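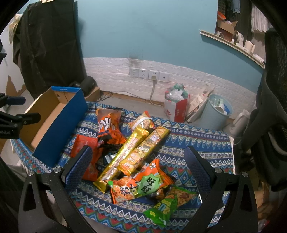
30 Dec 2019

Got up late, after nine. The radiator in the back room had come on by itself in the night, so that is one thing I don't have to call about. Cold and gray outside with a wind off the river. I made coffee and sat down to look at where the choir stands before the year is out, and ended up spending most of the day on it.

The concert is in February and we are behind. I want to write down how behind, so I can look back and see whether I was worrying over nothing. Last year I wrote three pages of worry in this book and the concert went fine, apart from the encore.

The program as it stands: the two Karakaya settings, the long psalm, the winter songs, and the piece Jonas wants at the end. The first Karakaya is in good shape. The second falls apart at the key change every time. The altos come in flat, the tenors hear it and go down to meet them, and by the bottom of the page we are all a half step under where we should be. We don't notice until the piano comes back in. I have tried giving them the note. I have tried having the basses hum it. At the last rehearsal I had the altos sing it alone, walking around the room, and it was perfect, and then we put the parts together and it sank again.

What I think is wrong is the breath before it. They are all breathing in the same place and it is a tired breath, at the end of a long line, and they land on the new key with nothing under them. If I split the altos and have half of them carry over the bar line, the other half can come in fresh. I marked it in my score in pencil this morning. I will have to mark it in theirs too, or at least tell them and then tell them again.

The psalm is long and dull to rehearse and people will like it. It always goes that way. Hadi Hakim has the solo and has it memorized already, which makes the rest of us look bad. He sings it a little slower than I would. I said so in the fall and he nodded and went on singing it at the same speed. I have come around to his tempo. At mine you lose the words in a room like the one at Drodlow, where the sound hangs up in the ceiling and comes down a second later on top of whatever you are singing next.

That is the other thing. We only get one rehearsal in the hall itself. Everything else has to be done in the schoolroom with the carpet and the low ceiling, where every choir sounds like it is singing into a coat. People get used to hearing only themselves in there. Then they walk into Drodlow, hear everyone, and get scared and quiet. I should spend some time on that before it happens. Jonas suggested we rehearse once in the stairwell of the schoolroom building, which echoes badly. I didn't like the idea when he said it but I have been thinking about it since. We would fit if people stood on the steps. The neighbors might not care for it.

Lunch was leftover soup and the heel of the bread. I walked to the post office after and mailed the music back to the lending library. Late again, and I expect a note. The line was out the door with people returning things. The woman ahead of me had a lamp, not in a box, just a lamp with a label tied around its neck. They took it.

On the way home I went by the shoe repair place and it is closed for the holiday, with my brown shoes inside. So it will be the black ones until they open again.

In the afternoon I did the seating. The hall holds 340 and we have never filled it. The risers take up the front if we use all of them. If we use the low ones only, we keep the first row of seats, but then I can't see the back row of the basses and they can't see me, and the basses do not need encouragement to look elsewhere. I went back and forth on it. I drew it out on the back of an envelope, then on proper paper. I think we use all the risers and give up the row. The front row is the last to fill anyway. People come in and sit in the middle and at the back, as if we might ask them to do something.
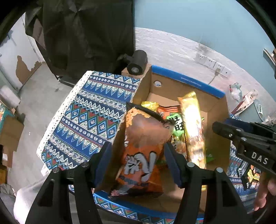

The order of the winter songs still bothers me. I had them going from the loudest to the quietest, so the psalm could start out of near silence. On paper that is nice. When we ran it, the energy went out of the room by the third one and the psalm had to be hauled up from nothing. Today I tried it at the piano the other way, with the carol about the mill moved to the end of the set. It is quick and it stays in the same key the psalm opens in, so Hadi can take his note from it without anyone giving him one. I played through the whole set twice that way. It runs 20 minutes if I don't dawdle between them. I am going to change it, and I know there will be some groaning from the people who have already put their folders in order.

Jonas called around four, or a little before. We talked for a long time, mostly about his closing piece. He found it in a secondhand book years ago and has wanted to do it ever since. It is called Trekine and nobody in the choir had heard of it before he brought it in, me included. It has a good tune and a bad middle. The middle goes on for two pages in unison, up high for the sopranos, over a piano part that is mostly the same four notes. I asked if he would stand for a cut. He said no. Then he said which cut. I told him from the second repeat to the pause. He was quiet, and I could hear him turning pages, and then he played it over the phone with the cut and without. He said he would think about it until the new year, a generous amount of time given the date.

I would take the piece even without the cut. He has played for us for nine years and has asked for one thing. But I think it would be better shorter and I think he heard that too.

He also said the piano at Drodlow has a sticking key, low down, and that it was sticking last winter when he played there for someone else's recital. I wrote to the hall office about the tuning and put in a line about the key. I don't expect to hear back before the holiday is over. If it isn't fixed, he says he can take those notes up an octave in the psalm and it won't matter, but in Trekine it would, because the piano ends alone on that very note. Another argument for the cut, I told him. He didn't laugh.

Money is all right. The dues are mostly in. The hall wants the balance two weeks ahead, which I had forgotten, so I put it on the calendar in the kitchen in red. We still have to pay for printing the programs. The last printer folded them wrong and we spent the hour before the concert refolding them at a table in the lobby. I have asked at Grultach for a price this time. They did the posters for the school play and those were straight.

I should write the program notes myself and get it over with. Every year I leave them until the week before and then I write something stiff. I tried a paragraph on the Karakaya settings tonight and got as far as saying that the two songs were written as a pair and are seldom sung together. I crossed out seldom and put not often, then put seldom back. The text of the first one is a letter to a sister and the second is the answer, and I could just say that. People want to know what the words mean and how long it will last.

New singers: four want to start after the break. One tenor, thank goodness. The rest are sopranos, and we have sopranos. I am going to tell all of them they are welcome but that they should sit out the concert and start fresh in spring. It isn't fair to hand somebody the psalm now and expect it by February. I felt bad about that for a while and then remembered my own first concert, when I joined too late and stood in the back row opening and closing my mouth for most of an hour. I would have been glad if someone had told me to wait.

Supper was eggs. I meant to call my sister and it got too late with the time difference, so that is for tomorrow, early. I also owe her a letter. She writes real ones and I answer by phone, and she has mentioned it.

Things to do before the first rehearsal back: copy the alto parts with the new breath marks. New running order on one sheet, large print. Ask about the stairwell. Find the box of black folders, which I believe is in the hall closet under the vacuum. Get the metronome battery. Shoes.

My throat is a little sore tonight. I sang all four parts of the key change over and over this afternoon, and the soprano line is not meant for me. Tea and honey, and I'm going to bed before eleven. The wind has dropped. Somebody down the street is setting off fireworks a day early and the dog next door has opinions about it.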